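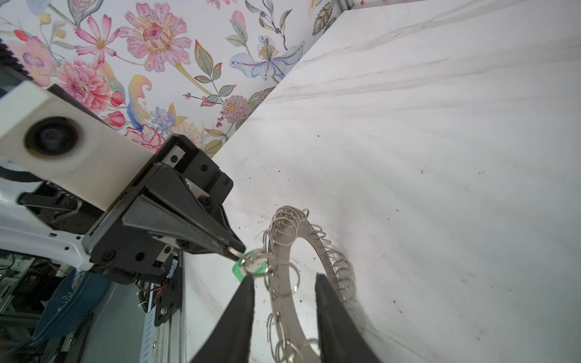

*Photo: Plokville Odds & Ends. Please ask before you borrow it.*

So I've been untangling rings again. Anyone who's been reading since the old site will remember the Great Chain Disaster (still in a coffee can, thank you for asking), and this is a much smaller problem, but it took over my table for most of an afternoon in May and I have opinions now.

The big flat loop is my favorite thing I've bought in ages. It has little holes punched along the borders and the rings hang through them, some on the outside edge and a whole crowd of them bunched up over the rounded top. I found it in a bin at the Flevham flea market, under a bag of curtain hooks and what I think was half a lamp. The man wanted two dollars and had no idea what it had been used for. I have no idea either! I've had guesses from everyone who's come through my kitchen: part of a store display, something off a costume, a belt for a very thin person, a noisemaker. It does make a terrific noise. If you pick it up by the top and give it a shake the cat leaves the house.

For a couple of weeks it just hung on a nail by the back door, because I liked it. Then I started sticking my loose rings on it, the ones I use for key fobs and zipper pulls and the little bag charms I make every winter, and now it has a job. Before that the rings all lived in one of those plastic boxes with the compartments, the kind where the dividers don't quite reach the lid. I dropped that box down the basement stairs in March. I don't want to talk about it.

Here's how I do it, more or less. I open a ring, put it through a hole, close it loosely, and then hang a few more off of that one. So one hole holds one ring, but that one ring can carry a little family. When I want some I take the family off and work from that. It means I can see what I've got, and it means they don't slide around and pick fights with each other. The rings do flop over and overlap if you lay the thing flat, so you lose some of the neatness the minute you put it on the table. On the nail it's much tidier.

The part that went wrong is the clump on the left with the bright green thing in it. I would love to tell you what the green thing is. It's got a pale middle and it came home with a bunch of other bits in a grab bag, and at some point I must have decided it would make a cute charm, and I hooked a ring to it. And then another. And then I guess I got a phone call, because by the time I came back to it there was a whole shiny wad of rings sitting on top of it, hooked on to each other every which way, and the wad was hooked on to the plate too.

You'd think you could just pull. Please don't pull. Pulling is how I got the coffee can.

What works for me is to get hold of the far end of the tangle, the end that's farthest from whatever it's attached to, and lift just that, and let the rest dangle a bit. You're looking for the ring that swings free. There's always one that's only hooked on to a single neighbor, and if you take that one off you'll find the next. It's slow. I put on a podcast about shipwrecks and got through two whole episodes before I had the green thing loose, and I'm leaving a link to it off this post because the second one was really upsetting.

A few other things I've picked up, in no order at all:

- Good light matters more than good tools. Silver on a white tabletop is murder on the eyes by four in the afternoon. I've started laying down a dark dish towel, when I remember.
- Two pairs of pliers, even for the flimsy rings. I used my fingernails for years and I have the fingernails to prove it.
- Don't sort by size while you're untangling. I know it's tempting. Make one pile and sort later with a cup of something.
- Twist rings open sideways, one end toward you and one end away. If you spread them apart like a wishbone they never close right again, and then your keys are on the sidewalk.
- If a ring is bent, toss it. I keep a jar lid for the bent ones and I empty it into the scrap bucket before I can change my mind.

I had a question on the last post about where I buy rings, and the boring truth is that I get them from Bajwa, the craft supply place out past the car wash. They come in bags of 100 or bags of 250, and the bigger bag is the better deal but it's also where my troubles begin. I bought the 250 last fall. I counted what was left before I started hanging them up, just to see, and got 226, so apparently I'd made a grand total of hardly anything all winter. That was a little humbling – I'd been telling people I was swamped.

The Prirkska ones are nicer, if you can find them. The ends meet properly and they don't have that rough little burr that snags on sweaters. They cost more and I only use them on things I'm giving away, which probably says something about how I treat myself. My own keys are on a ring I found in a parking lot.

Somebody also asked about the table, and I'm so glad, because I love this table. It's a white marble pattern with soft grayish-beige veins wandering across it, and I wanted one like it for years before we got it. The flowers on the wall behind it were here when we moved in. I was going to change them the first summer, and then I was going to change them the second summer, and now I'd miss them. I know the combination is a lot. My sister-in-law says it's like eating breakfast inside a teapot. She's right, and I've decided it's a compliment.

The one bad thing about working on it is that metal slides. You put a ring down, you bump it with your wrist, and it's off across the table and over the side and into the gap by the baseboard where it joins its ancestors. I vacuumed back there last week with a sock over the end of the hose (rubber band around the sock, then you just turn it inside out over a bowl) and I got back a lot of rings, one earring I'd been mourning, and a dried pea. If you haven't tried the sock thing, do it this weekend, it's so satisfying.

Okay, what's next. I want to try grouping the rings better along the plate, big ones up at the curved end and the little ones down the sides, and maybe tie a scrap of colored thread every few holes so I can tell where I am. I also need to decide whether the green thing is becoming a charm or going back in the bag. I held it up against my blue tote and it looked kind of great? Then I held it up against everything else I own and it looked like a mistake. I might put it on the tote and see how I feel after a week of carrying it around.

I'd also really like to know what the plate is. I've searched every set of words I can think of and I mostly get shower curtains. If you've seen one before, or your grandmother had one, or you used to work somewhere that had a drawer full of them, please leave me a comment. The comments were broken for a bit in April but they're working again, and I read all of them even when I'm terrible about answering.

Oh, and for the two of you who asked about the lemon bars, I haven't forgotten. I have to make them one more time because I wrote the recipe down on the back of an envelope and then mailed the envelope. Give me until the end of the month.

Back to it. I still have the rings along the bottom to straighten out, and there's soup on.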